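Marlene Barbosa keeps one pen cup on her work table and clears it out every November. She has done so since she joined Meireles, a drawing supply shop with 12 employees.

"People buy a set of 60 pencils and use four," she said. "The rest go dull in a drawer."

Her own rule is that a pencil stays in the cup only if she has used it that month. She stores some with the point up so she can check it at a glance.
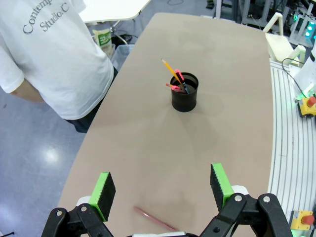
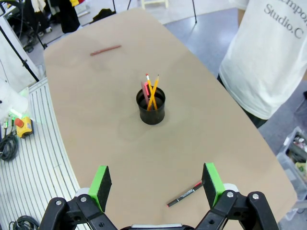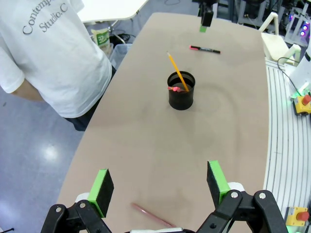

A black cup on a beige table, with pencils in and out of it.

Barbosa prefers a short, round cup to a divided tray. Trays collect shavings, she said, and she got tired of washing them.

Markers are a separate matter. "I lay those flat when I have the space," she said. "Ferhat stands his up with the cap down, and his work fine too."

She sharpens by hand, over the trash can, before lunch.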